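About Praltside

Search our site Search Go

Praltside started with a borrowed folding table and a stack of thank-you notes that Genalyn Dagdag had promised to write for her sister's wedding. She wrote them all, her hand ached for a week, and by September the neighbors were asking if she would do theirs too! 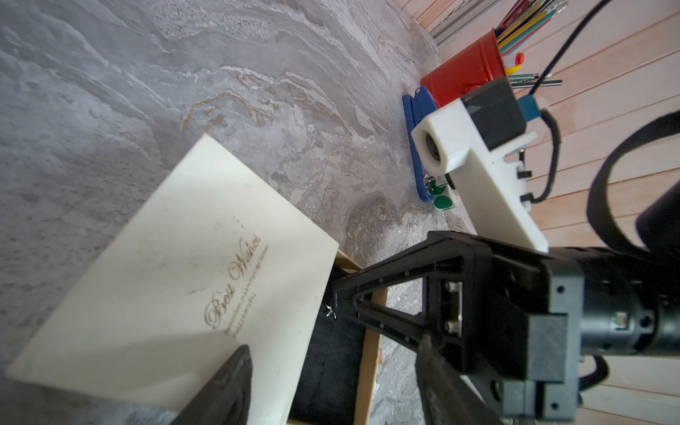 Milagros Abella joined her that winter, and the two of them have been teaching handwriting and letter writing ever since – first in Milagros's kitchen, then over the bakery on Museck Street, where the stairs are steep but the smell is wonderful.

Last year our students mailed 2,307 letters, and 108 of those went to pen pals at our sister school in Flarnesel, run by our dear friend Ludmila Lukáč.

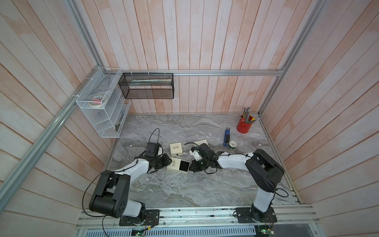

Marbled tabletop and plank walls

Beginners are welcome in every class, and so are people who haven't held a pen since school. Jennylyn Abella takes the evening group at 6:30, and she'll find you a spare nib if you forget yours. 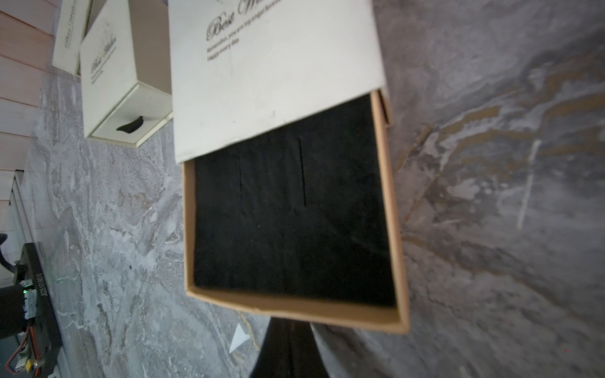
We don't grade anything and we don't mind blots. Bring an address book if you have one – you'll want it sooner than you think.
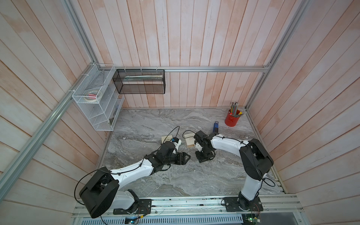 Tea is on from 6:00, so come up early and say hello.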